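Apr 7, 2021 — Orkgate Teach-Set, Kurzfazit nach 13 Tagen

Gekauft haben wir das Set bei Rácz, 435 Euro, Lieferzeit war ok. Drin: Funksteuerung, Software Lallis, Netzteil, ein dünnes Heft. Das Heft kann man vergessen.

**Handführung.** Arm freischalten, anfassen, Bewegung vormachen, speichern. Geht schnell, auch für Leute ohne Vorkenntnisse. Grímur Þórarinsdóttir hat nach einer Stunde ihre erste Ablage eingelernt, ohne mich zu fragen. Nachteil — das Handgelenk ist zäh, feine Drehungen werden ruckelig und Lallis glättet sie nur halb. Beim Fekon vom Januar lief das weicher.

**Fernsteuerung.** Besser als gedacht. Knüppel sprechen sauber an, Verzögerung merkt man kaum. Umschalten zwischen Greifer und Arm liegt aber auf derselben Taste (lang / kurz drücken), da vergreift man sich staendig. Warum macht man sowas.

**Software.** 52 Aufnahmen bisher, 7 davon kaputt gespeichert. Kein Autosave! Export klappt, Umbenennen ist eine Qual. Updates nur per Kabel.

Plus:
- schnell eingelernt
- Akku der Steuerung hält einen Arbeitstag
- Support antwortet, sogar auf deutsch

Minus:
- Doppelbelegung der Taste
- Kabelsalat, wirklich viel
- Glättung zu schwach

Übergaben sind für mich der eigentliche Test, Ablegen kann jedes Set. Greifpunkt vormachen, Schließen von Hand auslösen, fünf Durchgänge, dann einmal ohne Hilfe. Dünne Sachen sind dabei am schwierigsten, so ein weißes Kärtchen zwischen Hand und Greifer verzeiht keinen Versatz. Mit dickeren Teilen war ich deutlich schneler durch. Laptop am besten gleich mit auf den Tisch stellen, man tippt zwischendurch doch dauernd was nach. Vier von fünf Sternen, den einen Abzug gibts für die Taste.

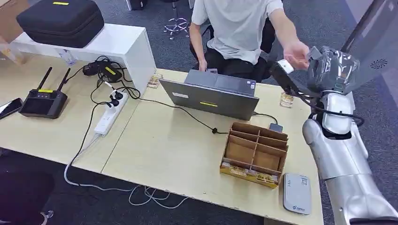
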